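The Case for Keeping Small Shops Inside Walking Distance

By Kurniawati Sinaga
Aug 13, 2021

The town of Mollport is revising its land use plan for the first time in 18 years. Most of the public comment so far has dealt with parking and building height. Far less has been said about a short section near the back of the draft, which would remove the allowance for corner stores in residential districts. The allowance should stay, and it should be made easier to use.

Under the present rules, a shop of limited size may open on a residential corner if the owner obtains a special permit. The draft calls this provision outdated and notes that few permits have been requested. That is a fair reading of the record, but it leaves out the price. An applicant must pay a fee of $3,750 before the hearing is scheduled, and the fee is not returned if the permit is denied. A family hoping to sell milk, bread and soap from a converted garage will seldom take that risk. Low demand for a permit is weak evidence of low demand for a store.

The Haleck neighborhood shows what is at stake. It was laid out before most households owned a car, and it once had a grocery every few blocks. One remains. For residents on the north side of Haleck, the nearest place to buy household goods is now the shopping center on Kundamine Road, a trip of 19 minutes by bus when the bus is on schedule. Many older residents make that trip for two or three items. Parents make it with small children. The town then spends public money on road work and signal timing to handle traffic that its own rules helped create.

Opponents of corner stores raise three concerns: noise, deliveries and litter. These deserve a serious answer. Limits on opening hours and truck size can be written into the code and enforced like any other rule. Litter is a matter of maintenance and can be made a condition of the license. None of these problems requires an outright ban, and the town already manages all of them along Hidayat Street, where shops and homes have shared the same block for decades.

It is sometimes said that home delivery has settled the question. Delivery serves people who can plan ahead, meet a minimum order and receive a package safely. It is of little help to a tenant who runs out of something on a weekday evening. 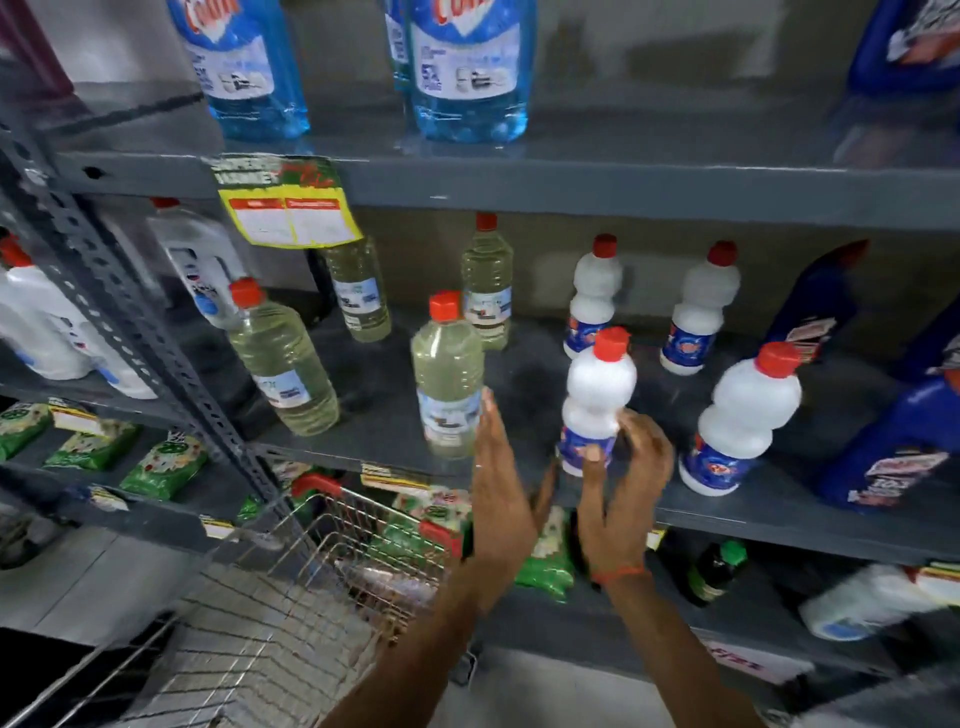

Office of Community and Neighborhood Studies

Everyday supplies such as bleach and glass cleaner are heavy, cheap and needed at short notice, and carrying them home on a bus is a real burden for anyone with a bad back or a full set of bags.

The planning board should take three steps before the draft moves forward. It should restore the corner store allowance. It should replace the present fee with one that reflects the cost of a simple review. Finally, it should publish a map of the 108 corner lots that were once zoned for retail use, so that residents can judge for themselves where a store would be welcome.

Written comments on the draft are accepted at the planning counter through the end of August.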